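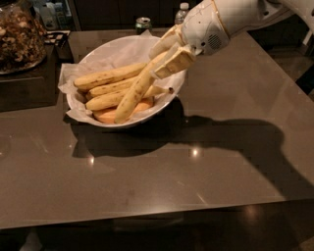

Is a frozen fruit soft-serve maker worth the counter space if you already own a blender?

For anyone who eats frozen dessert more than once or twice a week, it is. A blender needs added liquid and a lot of stopping and scraping, and you end up with a thick smoothie. The Hovow turns out something you can put in a cone.

I've had the Hovow since August, and I bought it with very low hopes. My last one (a Gritby, bright orange, sounded like a leaf blower in a trash can) went to the thrift store after one summer. So I want to talk about why I like this one so much, and then about the two things that still bug me.

The setup is simple. There's a base with the motor, a chute on top, a plunger, and a cone-shaped blade that lives in a screw-off housing. You push frozen fruit down the chute and it comes out the front as soft serve. It took me longer to find an outlet than to put it together. The manual is 30 pages, most of it the same four pages in different languages, and the recipe section is thin, but you won't need much of it.

Bananas are still the best thing you can put through it, and everything else I make starts from them. Go riper than you think! Plain yellow ones with no freckles come out a little chalky and taste like almost nothing once they're frozen. I wait for a good amount of brown speckling, then peel them, cut them into chunks and freeze them flat on a tray overnight. Freeze them in a pile and you'll be going at them with a butter knife, which I have done, more than once, at 10 at night.

The texture is where the Hovow beats the Gritby by a mile. The Gritby always left little icy pebbles in the bowl. With the Hovow, banana comes out smooth and kind of stretchy, like the stuff from a machine at the fair. Mango is nearly as good. Strawberries on their own are too icy, so I alternate — a few berries, a chunk of banana, a few more berries — and you get a nice swirl without doing anything fancy. Pineapple works if you let it sit out a few minutes first. Raspberries taste wonderful, but the seeds get everywhere and you will find one in the housing the next day.

My favorite so far is banana with a spoonful of cocoa and a spoonful of peanut butter stirred in afterward. I tried putting the peanut butter down the chute, and please don't. It coats the whole inside and the plunger starts making a rude noise.

About the noise in general: it's loud, but it's a low hum and I can still hear the radio over it. I wouldn't run it while a baby is napping next door. It's over fast, though, and a big bowl for 2 people takes less time than loading the dishwasher.

Before I bought it I went back and forth with the Pemow, which has a wider chute and a much nicer-looking base. The Pemow had 1322 reviews when I looked and a lot of them mentioned the same leaky gasket, so that settled it. A neighbor has one and loves it, and I've used hers. The wide chute is great for mango, and hers has never leaked, so maybe that got fixed. It is heavier, and I'd never want to lift it down from a high shelf.

Now the gripes. The blade housing is a pain to clean if you let it sit. Rinse it the second you're done and it takes no effort at all. Leave it until after the movie and you'll be picking dried banana out of the threads with a toothpick. Everything but the base can go on the top rack, and I still do the blade by hand to keep it sharp.

The other one is the cord, which is silly short. Mine only reaches if the machine sits right up against the toaster. I don't understand it. Give us another foot of cord!

It also leaves some fruit behind in the cone at the end, maybe a couple of spoonfuls. I scrape it out and eat it standing at the sink, so I can't call that a complaint.

One note on getting parts. The plunger cap cracked on me in the second month (I dropped it on tile, my fault) and I ordered a new one through Prokopenko, the little appliance parts shop across town. They had it in a drawer. I was ready to wait weeks. The Prokopenko counter says they stock 3000 different parts back there, and from the look of the place I believe it. The new cap fits a bit tighter than the old one did, and I think I like it better.

If you only want a frozen treat now and then, keep using your blender. If your freezer already has a bag of banana chunks in it, get the Hovow and make the cocoa and peanut butter one first. I'm trying frozen peaches next, and I'll update this review when I've gotten through the bag.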